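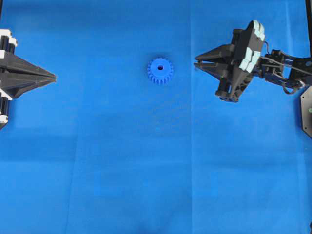

Every August I sit down with a spreadsheet and try to guess what our shop is going to need for the next year, and every August the same thing happens. The robots get a lovely fat line near the top, and everything the robots will touch, grip, stand on or be bolted to gets squeezed into a row called "misc." I've done it myself, more than once, and I'm writing this partly so I'll be too embarrassed to do it again. Think about what it takes to get one blue plastic gear sitting on a blue cloth with a two-fingered gripper coming at it from the right. The arms are the part you got a quote for. But there's also the cloth, the mounting plates, the cables looping around the joints, the gear itself (and its replacements, and the slightly different ones you'll want by spring), plus the hours of whoever sets it all up. On my first budget that whole pile was 6 percent of the total. Six! I'd like to go back and have a word with that person.

We're a small outfit. Our bench work is mostly little parts, gears and spacers and caps, for a customer called Vaher that makes dosing pumps. When we decided to try two-armed handling, we got quotes from two suppliers, Flollside and Indport. Flollside's was higher and came with a thick binder of a proposal. Indport's was lower and fit on a page and a half. You can guess which one the front office liked, and you can guess which one I liked, because I also enjoy a small number at the bottom of a page.

What I should have done was put the two quotes next to each other and write down everything that neither of them covered. I got around to it eventually, a month after the purchase order went out, and it came to 32 separate items. Some were tiny, like a spare set of fingertips. Some were a table that doesn't wobble. We had a table, sure, and it was a perfectly good table for people, who lean on things and adjust without thinking about it. An arm is fussier. We bought another table.

Then there's time, and this is where I get a bit preachy, so bear with me. I had put down 40 hours for setup. I got that number from the sales call, where it was said in a very relaxed voice. We logged 112. I don't think anybody lied to me. I think the 40 was for getting the thing powered up and moving, and the rest was for getting it to do our job with our parts on our floor, and I never asked where one stopped and the other started. If you're about to sign something, ask that. Ask it twice if the answer comes back fast.

My other gripe is about how we choose what to buy for. Folks want to plan for the hardest part in the building, the weird casting that everyone hates, and buy an arm that might handle it someday. I'd go the other way. Pick the dullest part you have, something with plain teeth and a hole in the middle, and budget for a good long stretch of just that. You learn what your grippers wear out on. You learn how many spares to keep (more than you'd like) and whether your people want to work next to the thing at all. And you haven't spent the big money yet while you're learning it!

A friend at Statstead, which does packaging a couple of towns over, argues with me on this. Her view is that small purchases never add up to a real line, that you end up with a drawer of mismatched grippers and no savings to show the owner. She's got a point about the drawer. Ours is pretty full. But her shop went big, and now they're planning production around the machine because they can't afford for it to sit, and I wouldn't swap places.

So for next year I'm doing it differently. The arms get their line, fine. Right under it goes a line for fixtures and surfaces, then one for wear parts, then one for our own hours at our own wage, figured from the log and nowhere near a sales call. The row called "misc." is still there, but it's for coffee filters and extension cords. I've also held back some money with no name on it, and I fully expect to be asked about that in the meeting. I'm going to say it's for the table. There's always another table.

If you're doing your own numbers this fall, dig out last year's receipts before you call a single supplier. Mine were in three different folders and one glove compartment, and getting them into one list took me most of a Saturday. It was a boring Saturday, and I came out of it with a better budget than I've had in years.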